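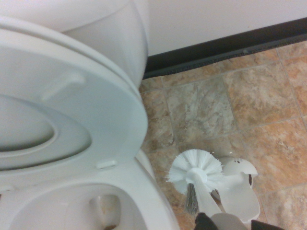
**How often does a toilet that gets little use need to be inspected?**

Once a month, and again before anyone moves into the unit. A trap that is never flushed loses water to evaporation, and supply valves that are never turned tend to seize, so a vacant unit gets the same checklist as an occupied one.

## Restroom fixture checklist, Gunawan building, unit 244

Inspector: Kamarul Liem
Period: February
Form: Reler fixture sheet, revision 2

Result codes: P = pass, M = monitor at next visit, R = repair order raised, N = not tested.

### A. Seat, lid and bumpers

| Item | Check | Result |
|---|---|---|
| A1 | Lid stays up unassisted when raised | P |
| A2 | Seat stays up unassisted when raised | P |
| A3 | Hinge bolts tight, no side play | M |
| A4 | Bumpers present and firmly attached | P |
| A5 | No cracks or sharp edges on seat or lid | P |

Comments: Lid and seat were left raised for the whole inspection. A3 has slight side play on one hinge. Tightened by hand a quarter turn and the play was reduced but still there. Do not use a power driver on these bolts. The seat has white bumpers; replacements should match in height or the seat will rock. Osix bumpers from the stock room fit.

### B. Bowl and rim

| Item | Check | Result |
|---|---|---|
| B1 | Rim free of chips | P |
| B2 | Bowl surface free of cracks and crazing | P |
| B3 | Bowl surface clean | M |
| B4 | Rim jets open, even flow | P |
| B5 | Water level returns to normal after flush | P |

Comments: B3 is for the faint brownish stain around the drain opening. It is a cleaning item and does not affect function. The stain does not catch a fingernail (gloved), so the glaze is taken as sound. Treat with the Catico descaler, leave for 18 minutes, brush and flush. If it returns by the next visit, record it again and request a water hardness test for the floor. No pumice or wire pads on the porcelain. Do not apply descaler if bleach has been used on the same day; check the cleaning log first.

### C. Tank and supply

| Item | Check | Result |
|---|---|---|
| C1 | Tank body free of cracks | P |
| C2 | Tank lid seated, does not shift | P |
| C3 | Fill valve shuts off fully | P |
| C4 | Flapper holds (dye test) | P |
| C5 | Supply valve turns and closes | R |
| C6 | Supply hose dry along full length | P |

Comments: Dye test run per the standard procedure, no color in the bowl at the end of the wait. C5: valve turns but does not close completely. With the handle at its stop, the tank still refills slowly. Repair order raised. Until it is replaced, the unit can only be isolated from the floor shutoff, and that takes out the neighboring unit as well. Give notice before closing it. Hose was wiped with a dry paper towel and the towel stayed dry.

### D. Base and floor

| Item | Check | Result |
|---|---|---|
| D1 | Toilet does not rock under load | P |
| D2 | Sealant at base continuous | M |
| D3 | Floor tiles level, no loose tiles | P |
| D4 | Grout intact | P |
| D5 | Floor dry, no slip hazard | P |
| D6 | Baseboard attached, no swelling | P |

Comments: D2 has a short gap in the bead toward the wall. A gap at the back is acceptable and is sometimes left on purpose so that a leak shows, but the installer's sheet does not say whether this one was intended. Leave as found. D3: tiles are large squares in a mottled marble pattern, beige through light brown with some gray. Small spills are hard to see on this pattern. Check for water by wiping, and do not rely on looking. All tiles sounded solid when tapped. D6: dark brown baseboard, pressed by hand along its length, no soft spots.

### E. Room

| Item | Check | Result |
|---|---|---|
| E1 | Exhaust fan runs | P |
| E2 | Door lock opens from outside with key | P |
| E3 | GFCI outlet trips and resets | N |
| E4 | Lighting adequate | P |

Comments: E3 not tested. The circuit is shared with equipment next door that could not be shut down during the visit. Carry over.

### Open items

- C5, supply valve: replace. Parts limit for this order is $500 including labor. Anything above that goes back to Kamarul Liem for approval.
- E3, outlet: test at next visit, before 9 a.m.
- A3, hinge play: recheck. Replace both hinges if play has increased.
- B3, stain: descale and recheck.
- D2, sealant: ask the installer, note the reply on this sheet.

The previous sheet for this unit listed the fill valve as noisy. The valve has since been replaced and ran quietly on both flushes, so that entry is closed. File this sheet behind the previous one in the Gunawan binder and send a copy of the C5 order to the front desk.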